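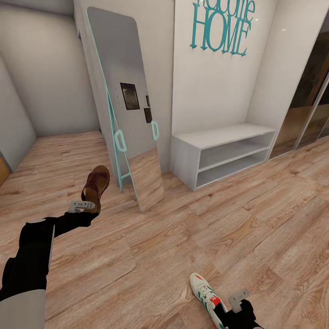
Every street in Maltari, on foot

Well, I've done it! On 26th May, at twenty to nine in the evening and in the sort of drizzle that doesn't look like much until you're soaked, I turned the corner out of Tanner's Row and had walked every single street in Maltari. All 311 of them, counting the little stubs behind the station that have a name but no houses.

I started in November, a silly month to start anything outdoors, but I'd bought the big paper map from the library sale and couldn't wait. The rule was simple. A street only counts if I walk it from one end to the other, and then it gets a line of green felt tip. Dead ends I walk in and out. Private roads I leave alone, unless someone in a front garden says go on, love, which happened more than I'd expected.

I've lived in this town for most of my life and I really thought I knew it. I knew my bits of it. I had no idea there was a whole row of houses on Sterkov Hill with the front doors a floor above the street and a bridge to each one, or that you can get from the swimming baths to the old brickworks almost entirely by alleyway (bring a torch, the middle stretch is properly dark). There's a bakery hatch on Lime Street that opens in the afternoon and sells yesterday's buns in a paper bag, and the cardamom ones are better on the second day, I will argue this with anyone.

The names got me as well. A good many streets down by the river are called after people, and I've started looking them up. My favourite so far is Þrastardóttir Steps, which everyone just calls the Thrush. I asked in the newsagent's at the bottom and got two completely different stories about who she was, one with a ferry in it and one with a lawsuit. If anyone reading has a third, please write in!

What I liked best was how slow it was. On a normal walk I'm going somewhere, so I look at the pavement and think about tea. With the map I had to go up the boring streets too, the crescents that all look alike, and those were where I found the painted gateposts and the man who grows leeks in a bath.
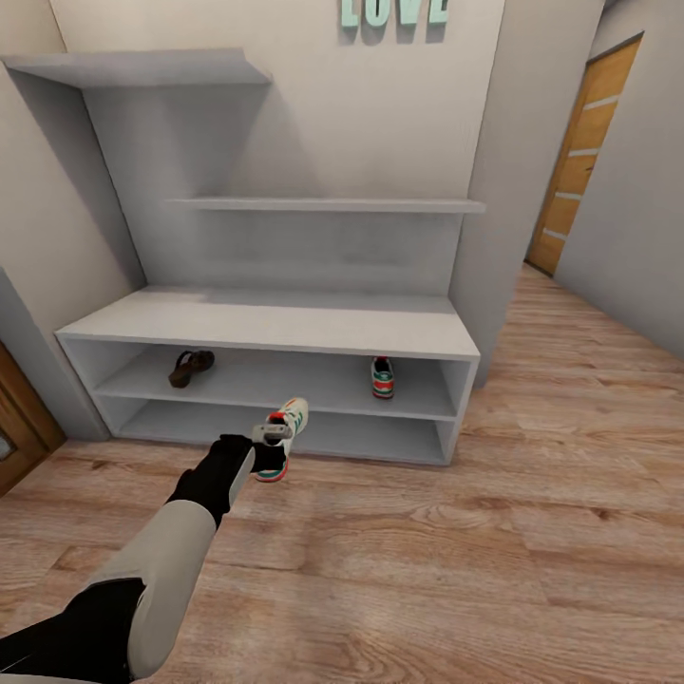 Reiko Sekiguchi wrote under my last post that I ought to do the whole lot again at night, as half the town only makes sense with the windows lit, and that she'd begin with the streets above the canal. I'm so tempted. She also told me I'd missed Glover's Yard, and she was right, so that cost me another trip across town and a very nice pint.

Baldur Vestergaard emailed to ask how long a walk should be. Mine were mostly two hours, with a few that got out of hand. I'd say pick a corner of the map you can finish before you're hungry. Start at the far side and work back towards home, and do the hills while you still feel keen.

The map is up in the kitchen now, all green apart from a patch by the allotments where the pen was running out. Next I want to try Zakevex, just over the river, with 8 bus stops and I don't know a soul there. I've already sent off for the map.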